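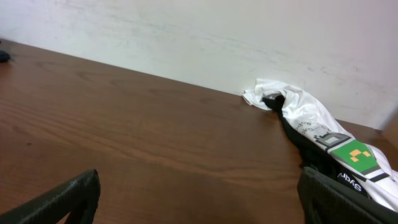
How to Make Soft Cheese from Yogurt

By Rocío Benavides
Posted 20/11/2018

Strained yogurt cheese is the first thing I teach people who want to make cheese at home. It takes no rennet and no thermometer, and most of the work is waiting. You end up with a thick, tangy spread that keeps for a week plain, or longer under oil.

What you need

2 quarts plain whole-milk yogurt
2 teaspoons fine salt
A large square of cotton cloth or butter muslin
A colander and a deep bowl it will sit on
Kitchen string

Check the label on the yogurt before you buy it. You want milk and cultures and nothing else. Yogurt thickened with gelatin or starch holds on to its whey and will not drain well. Low-fat yogurt works but the cheese comes out chalky.

Preparing the cloth

Boil the cloth in plain water for five minutes, let it cool, and wring it out hard. Do this every time, even with a cloth you washed after the last batch. Skip fabric softener and scented detergent when you launder it. The smell goes straight into the cheese.
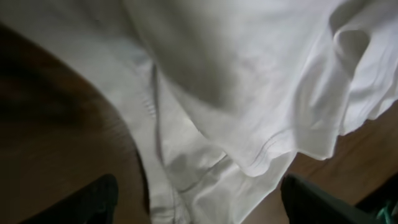
Plain white cloth, no print.

Store-bought cheesecloth is usually too open. If that is all you have, fold it into four layers. The muslin Beat Camenzind sells at the Amamholm market is fine enough to use as a single layer, and I have had the same piece since July.

Straining

1. Stir the salt into the yogurt until you can't feel any grains.
2. Set the colander over the bowl and line it with the damp cloth. Leave plenty hanging over the sides.
3. Pour in the yogurt.
4. Gather the corners, twist them together once, and tie with string.
5. Put the whole thing in the refrigerator. Make sure the bottom of the colander is at least an inch above the bottom of the bowl.

Empty the whey after the first few hours. At 12 hours you will have something like thick sour cream. At 24 it spreads like cream cheese. For balls that hold their shape, leave it for 50 hours and squeeze the bundle gently each morning.
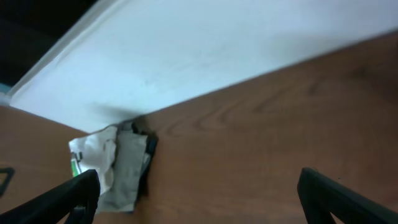 Don't squeeze hard to hurry it along. The curd pushes through the weave and you lose a good part of the batch when you peel the cloth away.

Shaping and storing

Oil your hands lightly and roll the cheese into balls the size of a walnut. Two quarts gives me nearly 30. Lay them on a plate lined with paper towel, cover loosely, and chill overnight so the outsides firm up.

Eat them within a week. If you pack them in olive oil, keep the jar in the refrigerator, use a clean spoon, and finish it in two weeks. The oil turns cloudy when cold and clears again at room temperature. Don't add fresh garlic or fresh herbs to the jar. Dried thyme or chili flakes are fine.

Using the whey

Kerubo Magesa uses hers in place of water in bread dough. Cut back the salt in the recipe a little if you do this, as some of the salt drains out with the whey. It also freezes well in ice cube trays.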